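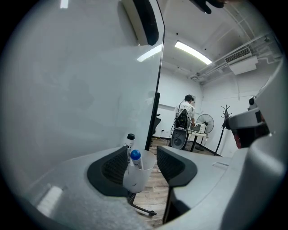

# Whiteboards, markers and a room that's nice to work in

I've become a bit evangelical about whiteboards since we started sharing the big room at Kirside, and I'm not sorry! A good board makes you want to think out loud. A grubby one with a dead pen beside it makes you want to go home. So these are my favourite small habits for the pens, the board and the furniture near them.

## Keep the pens in a cup, and keep the cup small

A translucent plastic cup on the desk, with one black-capped marker and one blue-capped one in it, is all most rooms need. The black is for writing, the blue is for second thoughts. When the cup is see-through you can tell at a glance if a pen has wandered off – and a small cup simply won't let you hoard nine half-dead ones.

Rocío Cortés stores hers tip down. I was doubtful, tried it for a fortnight, and my faint old Zalon pens came back beautifully dark.

## Give a glossy surface a proper wipe

- Dry eraser first, in long strokes from top to bottom.
- Then a barely damp microfibre cloth.
- Then a dry one, straight away, or you'll get streaks wherever the ceiling light catches it.

For old ghostly writing, scribble over it with a fresh dry-wipe pen and rub it all off together. So satisfying.

## Chairs in, floor clear

Push the chairs right up to the desk before you leave. Casters collect fluff like nothing else, so turn each chair over every 3 months or so and pull the hair out with tweezers. Wooden floors get a dry mop here, never a soaking one. Coats go on the rack, please, and not over the chair backs!

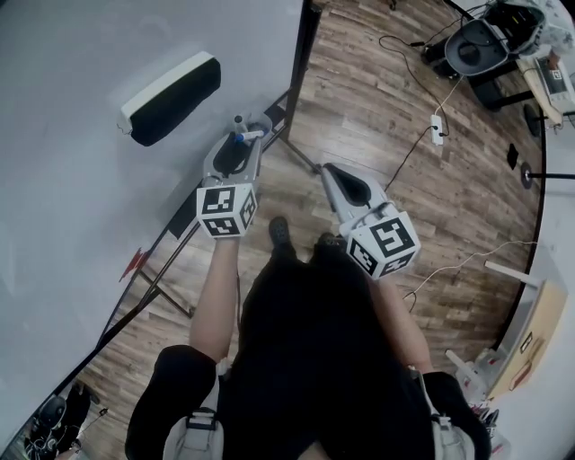
## Clear the white table last

The eraser and a blue-capped pen always seem to migrate to our white table. I leave it until the end and do it in one sweep: pen capped until it clicks, eraser picked up, tabletop wiped.

Store the eraser with its felt side facing up, or on its edge, so it doesn't print a grey smudge on a pale surface. If it already has, a drop of washing-up liquid on a soft cloth will shift it. When the felt is full of dust, take it outside and brush it with an old toothbrush – upwind, as I learned the hard way.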